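Line drying vs dryer for knits, what are you all doing?
tritcombe_laundry_thread / Home & Household / 2 pages

yurani_t
ok so I need opinions fast, washing a pile of stuff Saturday and my sister says I'm wrecking everything with the dryer.
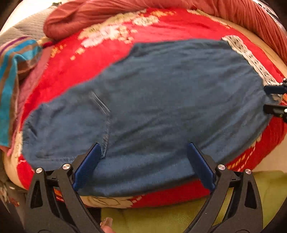 Mostly sweaters and knit tops, couple blankets. Dryer is an old Zendari, has low / medium / "cotton" and low still feels pretty hot to me. Been doing low for 80 minutes. Things come out fine?? but shorter every winter. Do I hang it all or what

Hernan_Sotelo
80 minutes on low is way too long for knits. 15 tops then pull them and lay flat on a towel.

elikem.e
Never hang a wet sweater. Shoulders go to points and the whole thing grows. Flat, always flat

yurani_t
no room for flat. one bed, one table, 2 kids

Fidelina M
Hanging is FINE if you fold it over the bar. Fold it in half the long way, armpit on the hook of the hanger, sleeves over one side and body over the other. Did it like this for years in an apartment with no dryer at all. No points.

elikem.e
Still stretches. Gravity is gravity

Fidelina M
Spin it first. If it's dripping yes it'll stretch. If you spun it properly theres hardly any water left in it. I have a cardigan older than my son, same length it ever was

Hernan_Sotelo
depends what its made of. acrylic doesnt care. wool cares a lot. Yurani what do the tags say

yurani_t
tags are cut out of half of them lol. they itch

nilton84
Tumble everything. Life is short. I've got an Avholm with the sensor thing, it stops when stuff is dry, never shrunk a shirt

Hernan_Sotelo
shirts aren't knits Nilton

nilton84
t shirts are knits. look it up

Hernan_Sotelo
ok fine. you know what I meant

elikem.e
For no room, get the mesh rack that goes over the tub. Two tiers, folds up behind the door. Mine was cheap and it holds 2 big sweaters. Turn them over at night or the bottom stays damp and smells

Fidelina M
Seconding the rack. And anything with trim goes in a mesh bag for the wash, zipper closed. Lace edges catch on everybody elses buttons.

yurani_t
so: short spin, 15 min low, then rack or over the bar. blankets can stay in the dryer?

Hernan_Sotelo
blankets yes. clean the lint trap halfway thru, they shed like crazy

nilton84
80 minutes for blankets is about right, so you weren't wrong just wrong pile

yurani_t
ha ok. telling my sister that part only. ordering the rack tonite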